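Member News: Zatemis Opens Return-to-Work Planning Service to Regional Insurers

2 Mar 2021

Zatemis has opened its return-to-work planning service to regional workers' compensation insurers, following a pilot that closed in January. The service was previously offered only to self-insured employers.

The planning tool reads the treatment notes, job descriptions and wage records held in a claim file and proposes a schedule of modified duties for the injured employee. Each schedule is reviewed by a licensed occupational therapist before it is sent to the claims adjuster. The adjuster may accept it, amend it or decline it, and the reason for any change is stored with the claim.

The pilot was carried out with Ulel, a mutual insurer covering small manufacturers and food processors, and drew on more than 2000 closed claims for its reference data. During the pilot period 291 open claims were entered into the system. Adjusters accepted the proposed schedule without amendment in 200 of these. In a further 46 claims the schedule was amended, most often to shorten the first week of duties. The remaining claims were declined or settled before a schedule could be issued. 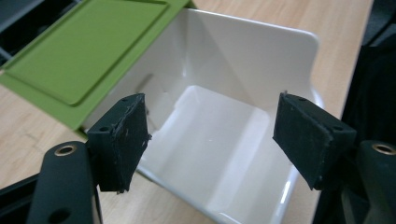

Shoulder and lower back strains made up the largest share of the claims entered. Zatemis has stated that claims involving head injury, or more than one employer, fall outside the present version and will continue to be handled by adjusters in the usual manner.

Insurers using the Torura claims platform can connect to the service directly. Those on other systems may submit files through a secure upload page, with schedules normally returned within two business days. Pricing is set per claim, and there is no minimum volume during the first year.

Member organizations wishing to take part in the spring intake should contact the Zamani program office, which is coordinating applications. Applicants will be asked to supply a summary of their claim volume by injury type and the name of a data protection contact.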